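Akande Reversible Practice Vest

Home > Basketball > Team kit > Practice vests

Stock: available in adult sizes. Junior sizes from February.
Minimum order: 5 vests, sizes may be mixed.
Supplied by: Stiston Team Kit, Lurbridge

Overview

The Akande is a two-layer reversible vest for basketball practice, trials and internal matches. Each side is a separate layer of knitted polyester mesh, joined at the neck, armholes and hem. The dark side and the light side can be numbered independently, and the print on one does not show through to the other under normal hall lighting.

The cut is longer in the body than our single-layer Dusham vest and stays tucked in during play. Armholes are bound with flat tape. The side seams are overlocked and then turned inwards between the layers, so no raw seam lies against the skin whichever way the vest is worn.

Specification

Fabric: polyester mesh, both layers
Construction: two layers, joined at neck, armholes and hem
Neck: V-neck, self-fabric rib
Hem: straight, twin-needle stitched
Side vents: none
Label: printed inside the hem between the layers, reached through a short opening in the left side seam
Colours: navy/white, black/white, maroon/grey, bottle green/yellow
Adult sizes: S, M, L, XL, XXL
Numbers: heat-applied film, one colour per side

Sizing

Measure around the fullest part of the chest over a T-shirt. Players who fall between two sizes should order the larger. The mesh has very little stretch across the width and the smaller size will pull at the armholes when the arms are raised. A sizing set with one vest in each adult size can be borrowed for a week. The set is unnumbered and must come back unworn apart from trying on.

Numbering

Numbers are applied to the back as standard and to the front on request. Any one- or two-digit number can be supplied, including 0 and 00. Check your league's rules before using a practice set in competition. Number height, contrast and permitted digits vary between leagues, and the Akande is sold as practice wear only.

Club badges can be added to the chest on either side. Artwork should be sent as a vector file. If only a bitmap is available, it needs to be at least 600 dpi at the printed size. Badges containing more than one colour are transfer printed - embroidery is not offered on this vest, as the stitching would hold the two layers together.

Proofs are sent by email. Production starts when the proof is approved in writing, and numbered vests cannot be returned unless faulty.

Quantity pricing

Price breaks apply at 20 and 50 vests. Both sizes and colourways may be mixed within a price break, but each additional badge design is charged as a separate set-up. Repeat orders using the same artwork carry no set-up charge. Log in or contact the sales desk for current prices.

Care

Wash cool with the numbers inside. As both faces carry print on a fully numbered vest, use a mesh laundry bag or wash the set separately from anything with zips or hook-and-loop fastenings. Do not use fabric softener, which shortens the life of the film. Do not tumble dry or iron. Hang by the hem, since hanging by the shoulders when wet will stretch the neck rib over time.

Store dry and folded between the numbers, not across them.

Delivery and collection

Plain vests are sent from Lurbridge by tracked courier. Numbered vests follow once pressing and inspection are complete. Collection is possible on Saturday mornings by arrangement - bring the order number. Enquiries about numbering and artwork go to Joyce Mfaume at the sales desk.

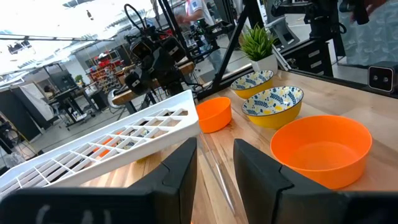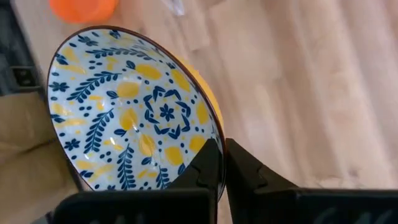

Customer reviews

Ngozi Amadi: We ordered 20 in navy/white with numbers on both backs. The film has held up well through a season of weekly washing, apart from one vest that went in with a zipped hoodie. Length is good. I would go up a size for anyone broad in the shoulder, as the armholes are snug on the M. The label opening is handy for writing initials where they don't show.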